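Search this site... Go

We use cookies to remember your settings. OK, got it

Does a second album count as a flop if it outsold the first but everybody hated it?

Haddadin

My brother-in-law and I keep going back and forth on this. We both followed Walar back when the debut was a local thing, 1,540 copies pressed and most of them sold out of a trunk. Then the second record came out on Fonetitz and moved way more than that, but the reviews were rough and half the old fans bailed. He says flop. I say you can't call it a flop if more people bought it. I've got a radio segment to write on this for January and I'd like to not embarrass myself. What do you all go by?

plainsong73

Sales. Next.

Meltent

I'd split it up. There's the money side and there's the what-people-think side, and they don't always line up. A label fronts cash for studio time, beats, a video, clearing samples - and if the record doesn't earn that back, the label calls it a flop even when it sold ten times what the first one did. So you'd need to know what Fonetitz spent, and good luck finding that out.

As for the fans, I was one of the ones who bailed, and I came back to it a couple years later. Tracks four through nine are great. The singles are the problem, they sound like somebody else's songs with Walar dropped on top. I'd call it an uneven record that got sold to the wrong crowd. If you need one word for the radio, say "letdown" and leave "flop" alone, and maybe play track six under it.
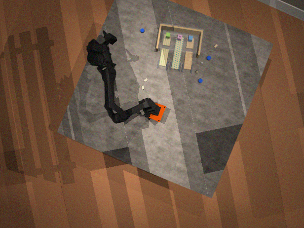 Haddadin came back later to say that "letdown" was going in the script, that track six was a good call, and that the brother-in-law still says flop.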